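Ternstead Notes
12/31/24

1/
Year-end thread on the demo collection work. All of it is simulation, all of it is one person driving an arm by remote and the software recording what the arm did. I get asked how this goes in practice, so these are my working notes in the order I'd give them to someone starting on the next batch.

2/
The setup: a table in a room, a single arm bolted down at the side, a few things on the tabletop, a gray bowl near the close edge. The task in this batch is short. Pick up the small gray piece, carry it to the bowl, let go. The other things on the table stay where they are.

3/
I drive with a handheld controller. Moving my hand moves the gripper. A trigger closes the fingers. A second button works as a clutch, so I can let the arm hold still while I bring my hand back to a comfortable place. Most new people forget the clutch exists and end up with their elbow over their head.

4/
The controller software is called Zamuren. We wrote it at Ternstead over the spring. It does very little apart from map hand motion to arm motion, cap the speed, and stamp every sample with a time. I like that it does very little.

5/
Step one of any demo is the approach. Come down from above, fingers open wider than you think you need, and stop before you touch anything. Then look at the close view and fix the angle. The piece is wider at one end than the other, so a few degrees of wrist matters a lot for where the fingers land.

I used to fix the angle on the way down. It saves a second or two and it teaches the policy to wobble on the way down. Stop, turn, then descend the last bit. 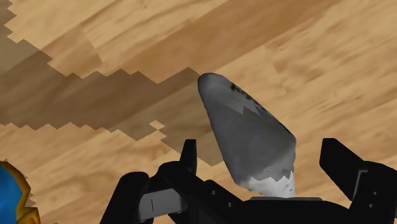

6/
Step two is closing. Close in one motion. If you squeeze halfway, open a little, and squeeze again, the recording has a grasp, a release and a grasp in it, and the model will happily learn all three.

7/
If you miss, you have a choice. Throw the run away, or back off, line up again and keep going. For the first part of the project I threw every miss away. The trained policy was then fine as long as it got the grasp the first time. When it missed, it carried nothing to the bowl and opened its fingers over it.

8/
So now I keep some of the misses. A recovery has to be clean: open fully, lift straight up, pause, come down again. If I have to do that twice in a run, the run goes in the bin.

9/
Step three is the carry. Lift first, then move sideways. Keep the height steady. People who are good at video games want to cut the corner and swoop, and swooping looks nice. It also drags the fingers through whatever is standing on the table.

10/
Step four is the release. Get over the middle of the bowl, go down a little, stop, open. The stop matters. With no stop, the opening happens while the arm is still traveling, and the policy picks up the habit of letting go early.

11/
Then lift away and end the recording. I had a bad habit of ending it the instant the fingers opened. The policy would let go and then hang there, because it had never been shown a next thing to do. An extra beat at the end of each run cleared that up.

12/
On views. The operator gets a close one looking along the gripper and a wide one of the table. I do the whole approach on the wide view and switch my eyes to the close view for the last few centimeters. The model gets both at all times.

13/
The wide view gets blocked. When the arm folds over the table, one of its own links can sit between you and the thing you are reaching for. You can move the viewpoint to a better spot for yourself, and I'd ask you not to. If the operator can see something the model can't, the operator will do things the model has no way to copy. Drive with what the model gets. If the piece is hidden, slow down and use the other view. 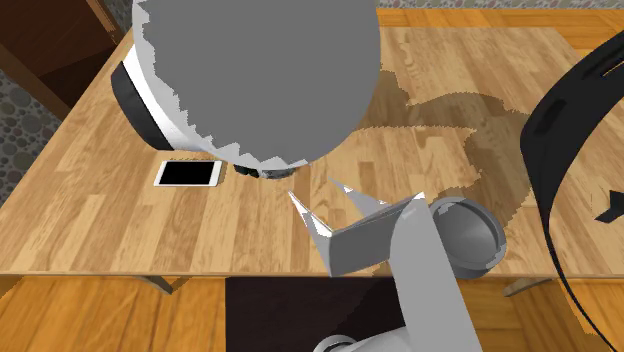
A reply under this one asks why we don't script the whole thing, if the simulator already knows where every object is to the millimeter.

14/
Fair question, and we tried it. A script that knows the exact position goes straight to the exact position. It never hesitates, never corrects, and takes nearly the same path every time. The policy trained on it did well until the piece ended up slightly outside the area the script had covered, and then it had no idea. My runs are slower and less tidy, and they cover more of the table. I still use the script for checking that the scene loads and the grasp is possible at all.

15/
Same person asks about the shadows, and whether they bother the model. The jagged edges are from a cheap shadow setting that we picked so the thing would run fast enough to drive. I was worried about it. We shuffle the lighting anyway, so the shadow falls somewhere else from run to run, and I haven't been able to pin a failure on it. I would not call that proof.

16/
Numbers for people who want them. The batch has 3118 recorded runs. Of those, 246 are recoveries of the kind I described, with one miss and one clean second try. I kept an eye on that share because I didn't want the model to think missing is part of the job.

17/
I had planned for over 3000 and stopped shortly after I got there. More of the same runs was no longer changing anything. What changed things was going back and throwing out the sloppy ones.

18/
How I check for sloppy ones: I play them back at high speed with the sound of the clutch turned on. It's a click. A good run has a few clicks, well spaced. A run with a burst of clicks near the grasp means I was fighting the controller, and I open those up and look properly.

19/
I do 50 runs and then stop for a proper break. By the end of a block my wrist starts to take shortcuts, and you can see it in the data. The last handful of every block has lower lifts. For a while I thought this was the controller drifting. It was me.

20/
Something I'd do differently: put the clutter in from the start. I recorded the first runs with only the piece and the bowl, thinking I would add the rest later once the basic motion was working. Those early runs all go straight at the target from the same side. Once a figurine is standing right next to the piece, that approach is no good. You have to come straight down with the wrist vertical and keep the fingers on a line that clears it.
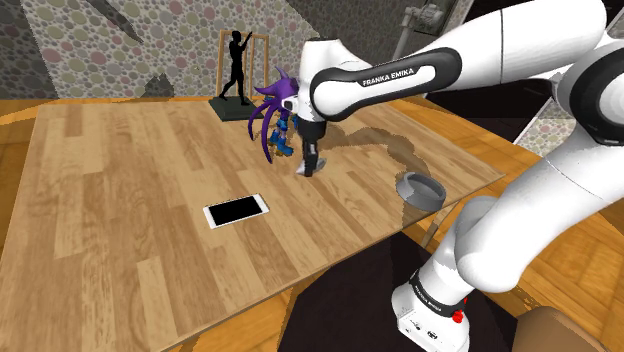

The straight-down approach is slower to drive and I complained about it for a week. It also works with or without clutter, so every run I recorded the old way could have been recorded this way from the beginning. I ended up redoing all of them.

21/
A tip on that kind of tight spot. Decide which finger has the least room and watch only that one. The other one will take care of itself. If you try to watch both you end up centering the gripper on the gap you can see, and the gap you can see depends on the viewpoint.

22/
We also loaned the controller setup to the people at Arnatico, over in Guimarães, so they could record some of the same task with their own hands on it. Their runs look different from mine. They lift higher, they pause less before closing, and they come at the bowl from farther back. I wanted that. A policy trained on my runs alone had picked up my pause so exactly that it paused even when it was already lined up.

23/
The mix of theirs and mine is harder to train on. For a while it did a strange in-between lift that neither of us does. Giving the model a bit more history to look at helped with that, and so did dropping their earliest practice runs, which they had asked me to drop in the first place.

24/
Things I still don't have a good answer for. How long a pause should be. Whether to label the recoveries or leave them mixed in. What to do with a run where the piece lands in the bowl but bounces off the rim on the way. I have been keeping the bouncers, and I change my mind about it every time I review them.

25/
Next batch is the same table with the bowl moved to other places, and after that something with two pickups in a row. I'll be keeping the controller mapping the same so the old runs stay usable. If you drive this kind of thing and you have a rule for the rim bounces, reply here and tell me what it is.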